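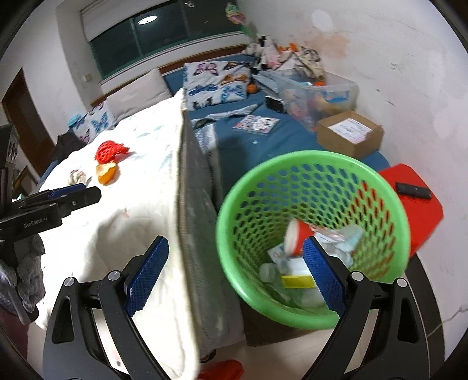 A bedroom tidy-up in progress, with netting and orange peel lying on the bedding near the green basket.

How to Record Your First Bedroom Tidy-Up for Vumoment

If you've just signed up for the Vumoment home recording plan and there's a pair of hand-held grippers sitting on your table, welcome! I've been through the bedroom set more times than I'd like to admit, and it's still the one I'd tell a beginner to start with. The things you pick up are light, the bed is a nice big soft work area, and if you drop something it doesn't break or roll under the stove (ask me how the kitchen set went).

What you'll need

Two grippers, charged
The Vumoment app, signed in on your phone
A basket or bin with a wide opening
A handful of light, clean trash
A bed, a couch, or anything else soft and flat

Getting the room ready

You really don't have to clean first. I spent my whole first evening making the room look like a furniture catalog and then found in the Vumoment guide that they'd like it lived in. Leave the cushions where they are, leave the toys piled up, leave the storage bin out. The only things I do put away are mail, prescriptions, and anything with a name or an address on it, and I turn family photos to the wall.

Put the basket right beside the bed, close enough that you can reach it from where you stand without taking a step. I like a bright one with a wide rim. Mine has holes in the sides, and that has never given me any trouble. Tilting the rim toward you a little helps a lot, and so does setting it on something low and steady if your bed is on the tall side.

For trash, paper cups, snack wrappers, a bit of fruit netting and a curl of orange peel are all good. Mix stiff things with floppy ones. The peel surprised me by being the easiest of the bunch, and the clear wrappers are the hardest by a mile, so save those until you've warmed up.

Pairing the grippers

Turn on the left gripper first and wait for it to show up in the app, then do the right one. If they come up swapped, close the app and start over. There's a swap button in the menu, but on my phone it forgets the change as soon as the screen goes dark.

Open and close each gripper all the way when the app asks. Do it slowly! I rushed this step for my first 3 sessions and every one of them came back marked "recalibrate," and I had to do them all over again.

Recording a round

Spread your items over the top of the bedding with some space between them. Stand so both grippers point at the bed, and press start.

Bring one gripper down over an item with the jaws open, close on it gently, lift, carry it over the basket, and open. Then pause for a breath before you go back for the next one. You'll want to hurry because picking up a wrapper is something you've done your whole life, but the tool is a good bit wider than your fingers and it takes a while to stop bumping things with it.

Keep the other gripper up and out of the way when it isn't doing anything. It can help by holding the bedding flat while you go after a scrap that has settled into a fold. Quilted covers are the worst for this, and I've had bits of netting catch on the stitching so that the whole cover came up with them.

If you miss, just try again and keep recording. Misses are allowed. Don't put the gripper down and use your hand, though, as that ends the round and you'll be starting from the top.

A full session is 5 rounds. Empty the basket between them or don't; I usually let it fill up.

Uploading

Plug in both grippers and leave the app open. Mine finishes overnight. Vumoment sends a note once it's been checked, and in October, when I sent in my last bedroom set, that took 2 days.

What I think of it so far

I tried the Dronis starter kit before this one and sent it back, mostly over the straps, which rubbed my wrists. I've been much happier here. The app is plain but easy to follow, the support people write back, and the grippers feel solid. My arms do get tired by the last round, and I wish the instructions came printed in larger type.

Next up is the laundry set, and I'll add a page for that when I've gotten better at socks.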